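Household Responses to Indoor Pests in Rented Housing: A Study of the Kimgate Estate, Sallton
Final project report, submitted May 15, 2021

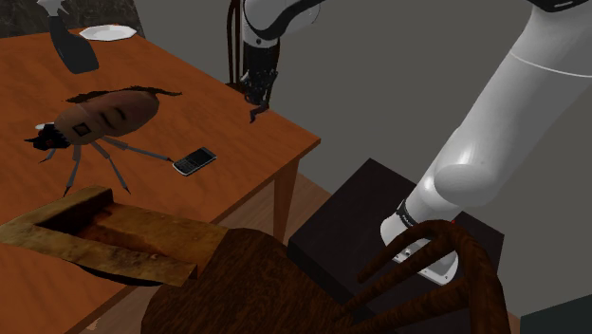
1. Background

The Kimgate estate was built in three phases on the eastern side of Sallton and contains 2361 dwellings, most of them flats let by a single landlord. Tenants have reported cockroaches in the older blocks for many years. Treatment is arranged by the landlord through a contractor, Aerts, and is carried out flat by flat when a complaint is received. The present project examined how tenants deal with the problem between noticing the first insects and making a formal report.

The topic was proposed by the project supervisor, Ylva Hägglund, following an earlier student survey of damp and mould in the neighbouring district of Olport. That survey found long delays in reporting. It was considered useful to establish whether the same pattern applied to pests.

2. Method

A paper questionnaire was delivered to 200 flats in the four oldest blocks in December. Completed forms could be returned by post or left in a box at the estate office. A total of 145 forms were received. Eight tenants who had given contact details were then interviewed by telephone, each for up to half an hour.

The questionnaire asked when insects had last been noticed, in which room, what the household had done first, and whether the landlord had been told. It did not ask for names or flat numbers. Two questions on the cost of shop-bought products were withdrawn from the analysis, as many respondents had left them blank or had given a figure covering other cleaning goods.

3. Findings

The kitchen was the room named most often, followed by the bathroom. Sightings were reported mainly at night. Most households that had noticed cockroaches had first tried to deal with them using sprays or traps from a shop, and only a minority had contacted the landlord within the first month.

The interviews gave some indication of the reasons. Several tenants were worried that the insects would be taken as a sign of a dirty home. Others had reported once, had received a single treatment, and had seen the insects return from a neighbouring flat. One tenant had moved all dry food into the bedroom and had kept it there through the winter. Two did not know that treatment was free of charge.

4. Limitations

The sample was limited to the older blocks and cannot be taken to represent the estate as a whole. The form was available in English only. Households with a pest problem may also have been more willing to reply.

5. Recommendations

5.1 The landlord should state in the tenancy pack that treatment is free and how it may be requested.

5.2 Flats above, below and on either side of an affected flat should be inspected during the same visit.

5.3 A second visit should be booked at the time of the first.

5.4 Any further survey should be translated and should include the newer blocks.

The questionnaire is reproduced in Appendix A and the interview guide in Appendix B.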